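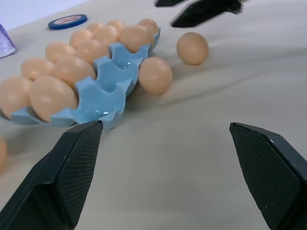 Figure 1. The blue plastic carton on the worktable, with some wells empty and loose eggs beside it.

Egg Carton Comparison: Plastic and Pulp
Project report, Packaging and Materials elective
Last updated: March

1. Purpose

Our group wanted to know whether a reusable plastic egg carton is a practical replacement for the molded pulp cartons used by the Vodberg campus store. The store sells eggs from a farm called Rorard and throws out or recycles every carton that comes back. We looked at handling only. Cost and cleaning were left to the other group.

2. Materials

The plastic carton is light blue with smooth, glossy wells separated by raised ridges. We ordered it from Prokura. The pulp cartons were the regular gray ones from the store. We worked on one table so the surface would be the same each time.

3. Method

Each group member loaded and unloaded both cartons, always starting with the front row. There were four of us and we did 576 egg placements in total, split evenly between the two carton types. An egg counted as a bad placement if it had to be lifted and set down again, or if it touched the ridge hard enough to make a sound. Cracks were written down separately. Eggs waiting to be loaded were set on the bare table beside the carton, as in Figure 1. They can roll, so we kept them back from the edge.

4. Results

We recorded four cracked eggs, three in pulp and one in plastic. Bad placements were more common in the plastic carton, mostly in the first session. The smooth wells let an egg turn after it was let go, and it sometimes ended up leaning on the one next to it. In pulp the eggs stayed where they were put, but two of them stuck slightly when taken out.

The plastic carton also slid on the table when pushed from one end. A rubber mat from Verschueren fixed this, and we used it for the last 300 placements. Results before and after the mat should be compared with care, as we were also getting better at the task.

5. Problems

We did not weigh the eggs, so we can't say if size made a difference. The lids were not tested. The pulp cartons got softer with use and we should have replaced them between sessions.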